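4.2 Room finishes and reported eye comfort

The lighting survey at Jusuvgate covered 20 workrooms on three floors, and 203 people who used them filled in the comfort form. Section 4.1 dealt with the light fittings. This section looks at the finishes in the rooms, mainly the walls and the tops of tables and benches, and at whether people's answers changed with them.

All the rooms had been relit to the same target, 500 lux at table height, before we began. We checked this with a hand-held meter at the middle of each main table and at two of its corners, after dark and with the blinds down. Most readings were close to the target. Two rooms on the lower floor fell short near the door, and the fittings there were adjusted before the forms went out.

Finishes were recorded on a one-page sheet drawn up by Ingeborg Egger for an earlier study of school libraries in Kadell. The sheet asks for the colour and sheen of each large surface, its state of repair and whether it is plain or patterned. Pale, plain walls were the usual choice throughout the building. Tops varied more, from white through to wood-grain browns (Figure 5).
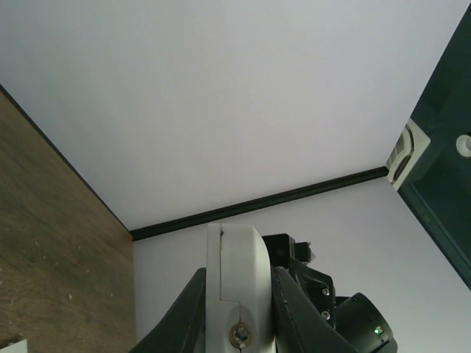
Wall colour turned out to be hard to record in a consistent way. Veronika Oberholzer and Darcy Fraser filled in the sheets separately and then compared them. They agreed on nearly every table top but often differed on walls, where one had written "white" and the other "grey" for the same paint. We dealt with this by grouping walls as light, medium or dark, and by using a grey card to settle the cases in doubt. The finer colour names were kept in the notes and play no part in the results.

People in rooms with glossy white tops reported tired eyes more often than people in rooms with matte tops of any colour. The gap was widest among those who sat facing a window and was small among those who sat side-on to one. Many of the written comments from the first group mention reflections from the ceiling fittings, and several say the writer had put down a sheet of card or a cloth to cut them out. We did not ask about this on the form, so we can't say how common the habit was.

Brown tops drew fewer complaints about glare, but they brought a different set of remarks. Some people found the rooms dull late in the afternoon even though the meter readings had not fallen. Others liked having a darker surface behind small pale items, which they said were easier to pick out than on a white bench. A light-coloured item over a wooden tabletop, with pale grey walls beyond, is the kind of contrast they had in mind (Figure 6).

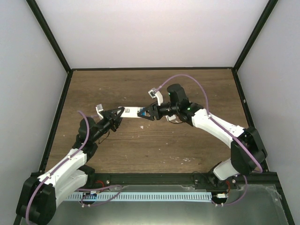

Contrast of this kind has a cost when the work is mainly reading or writing on white paper. The eye moves back and forth between the bright page and the darker top, and some guides advise against a large step between the two. Our forms gave weak support for that advice. Among people who wrote by hand for more than half the day, those with dark tops scored slightly lower for comfort than those with mid-toned ones. The groups were small and the difference disappeared when age was taken into account.

Nadja Trummer repeated the form in September in the rooms on the top floor, where the blinds had been replaced over the summer. Scores for glare improved in all of them, including those with glossy tops. We read this as a sign that daylight was behind part of the earlier complaints and that the finish of the table had made it worse. The top-floor results are kept apart from the main set in Table 3, as the rooms had by then changed in more than one way.

Wall sheen showed no clear link with any of the answers. Only two rooms had a wall finish glossier than eggshell, and both were used for short periods by people whose main desks were elsewhere.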